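How to Bring a Picking Arm Into a Small Workshop Without Losing the People in It

Posted Thursday, June 22, 2023, in Shop Floor Notes

At Plultberg we make up gift orders: a mug or a bowl, something to hang it on, a little charm for people who like charms. Last November management decided that the lifting and placing should go to an arm called Tukach. We had one meeting, with pastries. The pastries were better than the plan.

What follows is the order I would do things in if I had it to do over. It assumes a shop of a few benches and a boss who has been to a trade show.

Before you start

You need a list of every task at the bench, written by the people who do them. The job descriptions in the office won't help. Ours said "assembles product," which covers everything we do in the way "travels" covers a bus crash.

You also need someone with the authority to say "not yet" and have it stick. At our place that was Pirjo Pitkänen. She said it a lot.

Step 1. Pick the dullest job first

Everyone will want to begin with the impressive thing. Ours was the bear charm, because it looks good in a video. A charm on a cord is a miserable thing to hand to a machine: it swings, it flips, and it's shiny enough to confuse a sensor. Start with something that has a flat bottom and stays where you put it.

Step 2. Let the bench people do the showing

The arm has to learn the job from somebody. We do it with a hand-held gripper that has the same kind of jaws as the arm. You hold it, do the pick, and the recording goes off to be learned from. Use the people who already know the work, and put it on their schedule as work. For the first month ours was filed under "as time allows," and time, as usual, did not.

Expect to be bad at it. Someone who has handled crockery for years will suddenly have two padded fingers and the grace of a lobster. Go slower than feels decent. Open the jaws wider than you think you need, come in square, close gently, and don't fix a bad grab with your free hand. If a pick goes wrong, mark it as wrong and do another. We set a target of 30 good ones per person per shift, and anyone who was asked for more was allowed to go to lunch instead.
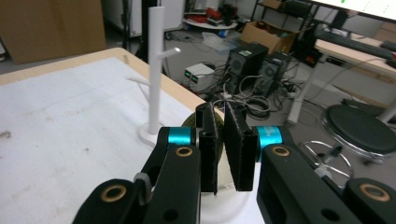 Filippos Sotiropoulos wrote to me after the first draft of this page to say that I'd skipped the awkward part: he spent weeks teaching a thing to do his job and would have liked to hear, before he started, what his job was going to be afterward. He's right. Tell people before they pick up the gripper. Put it in writing, with the pay on it. If you don't know yet, you aren't ready for Step 2, so go back to the pastries.

Step 3. Change one thing at a time on the bench

Once the plain picks are solid, move things. Shift the stand a little. Swap one piece for another. Bowls are a fair test, especially anything with a wavy rim, where the jaws have no straight edge to agree on. Shiny glazes throw glare too.

Keep a paper log beside the bench and write down what you changed. We kept ours in a shared file called Rai, which was named after the consultant's software and contained 207 entries, most of them saying "moved stand." Moved it where? We'll never know. Write down where.

If your stand holds more than one item, record some runs with the other hooks in use. The arm will meet a dangling cord sooner or later, and it may as well be introduced.

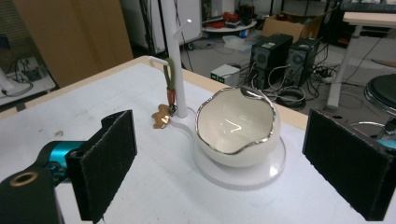 Step 4. Decide who gets to stop it

The stop button belongs to whoever is standing nearest. Say so out loud, then don't ask for a form every time it's pressed. We had a form for a while. Presses went down and breakage went up, and the office was pleased with only half of the chart.

Step 5. Rewrite the jobs

Tukach now does the plain placing on the day shift. The people at that bench check finishes, tie cords, handle returns and sort out whatever Tukach has left at an angle. Some like it better. Some miss having one long simple task and a radio. Ask them both ways, and rotate the bench every 8 days or so if you have the staff.

Watch for the quiet extra work. Wiping pads, clearing jams and restarting things after a software update all take time, and none of it was on our schedule until Pirjo wrote it on the wall in marker.

Step 6. Hold off on the second arm

Our Tumville branch ordered theirs after 400 clean picks. All of those were of the same mug. Theirs is still under a sheet, next to the good coffee machine.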